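Lodora libera la versión 4 de su planificador de agarres, con el código abierto desde el primer día
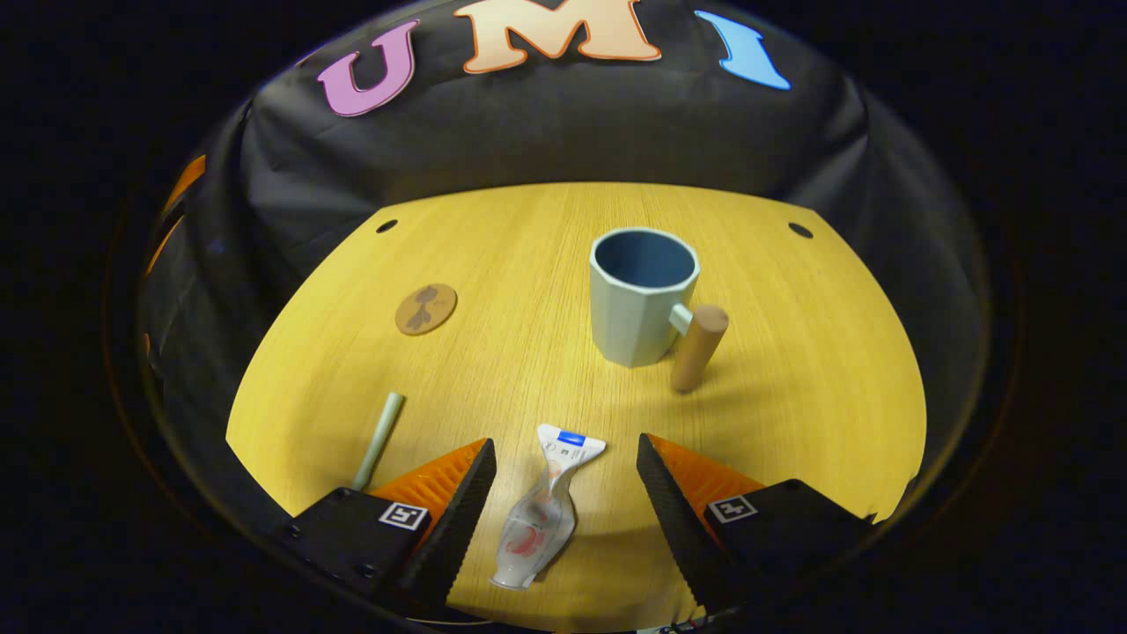

Foto: Lodora

Redacción Robótica — febrero

Lodora ha publicado la versión 4 de su software de planificación para pinzas de dos dedos. Código abierto, documentación en español y en inglés, y un cambio de fondo: el planificador ya no espera a que la percepción termine su trabajo. Los dos módulos corren en paralelo y se van corrigiendo sobre la marcha.

La empresa, con sede en Drurnby, llevaba desde el verano anunciando esta entrega. Se retrasó dos veces. El motivo, según la nota técnica que acompaña al código: las trayectorias se recalculaban bien pero llegaban tarde al controlador, y el brazo daba tirones al acercarse al objeto. Ahora el ciclo completo (imagen, estimación de pose, plan, orden al motor) queda en 51 milisegundos en el equipo de referencia. La versión anterior necesitaba 158.

Para las pruebas, objetos de casa. Una taza octogonal verde menta con mango de madera, un posavasos de corcho, un tubo arrugado y retorcido sobre una mesa de madera. El tubo es el caso difícil. Un cuerpo deformable no tiene una forma fija que buscar en el catálogo, y el método viejo, que encajaba un modelo 3D sobre la nube de puntos, ahí fallaba mucho. El nuevo prescinde del modelo y propone puntos de contacto directamente sobre la imagen, con una puntuación de confianza para cada uno. Si ninguna propuesta pasa del umbral el sistema no cierra la pinza: cambia de ángulo y vuelve a mirar.

El umbral se puede tocar desde el fichero de configuración. Ojo, viene bastante conservador de fábrica.

También hay novedades en la calibración. Los marcadores cuadrados en blanco y negro montados en los bloques de los dedos sirven para calcular la apertura de la pinza en cada fotograma, sin leer el codificador. La rutina arranca sola al iniciar y avisa si uno de los marcadores deja de verse. En versiones previas habia que lanzarla a mano y más de un usuario se olvidaba.

El paquete incluye 500 demostraciones grabadas con pinza de mano, sincronizadas y listas para entrenar, además de Bukhari, una herramienta de línea de comandos que recorta, revisa y descarta tomas defectuosas. Bukhari detecta saltos en la trayectoria de la cámara y tramos con desenfoque. No etiqueta objetos, eso sigue siendo trabajo manual.

Entre los primeros en instalarlo, el laboratorio de Eltden, que ya colaboraba con Lodora en el módulo de control. Su valoración, colgada en el foro del proyecto, es buena en velocidad y algo más fría en lo demás: piden mejor soporte para objetos transparentes y un simulador que no obligue a recompilar cada vez que se cambia la geometría de los dedos. Lo segundo está en la lista de tareas. Lo primero — sin fecha.

Compatibilidad: Linux, con tarjeta gráfica dedicada. Sin ella funciona, pero solo en modo diferido, es decir, sobre grabaciones y sin mover el brazo. Los ficheros de configuración de la versión 3 no valen tal cual, hay un script de conversión en la carpeta de utilidades. Conviene guardar copia antes, el script sobreescribe el original.

La licencia permite el uso comercial siempre que se publiquen los cambios hechos en el planificador. Bukhari va aparte, con una licencia más laxa. La descarga está disponible en el repositorio de Lodora, junto con las notas de la versión y la lista de errores conocidos.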